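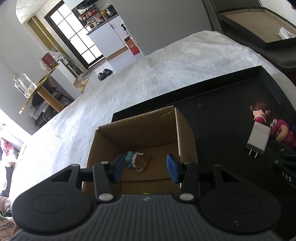 Household chores and machines: frequently asked questions

Can I buy a machine today that tidies up a home?
For floors, yes. For everything that lies on top of the furniture, not yet. At Tamine we get this question more than any other, and we prefer to answer it plainly.

Why is tidying so difficult?
A vacuum robot needs to know only where the floor is. Tidying asks for many small decisions. Does the doll go in the box with the other toys? Does the power adapter go there too, or in the drawer? A child of five can answer. A machine must be taught it, and then taught again for the next family, who keep their things differently.

How does a machine learn to put toys in a box?
Mostly from people. A person holds a gripper in the hand and does the chore with it, and the camera on the gripper records every movement. For our toy sorting task we collected 943 recordings. Ismail El Fassi, who is responsible for this work, wanted 1,000, but he stopped when the last ones became too similar to each other.
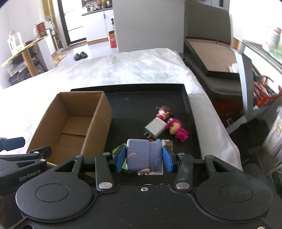 Small figures are harder than they look. They roll, they have round heads, and the place where you hold them decides how they fall. Flat things such as a plug are also a problem, for the fingers must come very low to the tray.

How often does it succeed?
In our February test the arm put 94 percent of the toys in the box. The test was done with toys it had seen before, on a table with good light. With new toys the result was lower, and we don't publish it until we have repeated the test.

Is it faster than me?
No. The arm needed 15 minutes for a box that Isla Gillies filled while her tea was cooling.

What about laundry and dishes?
Folding towels works quite well – shirts do not. For dishes we can load plates, but we do not trust the arm with glasses.

And in a workshop?
There the situation is better. At the Vatville packing hall the same parts come in the same trays all day, and a machine can already take over part of the sorting.

When can I order one?
We have no date. You can write to Yulan Gu through the contact form and she will put you on the list for home trials.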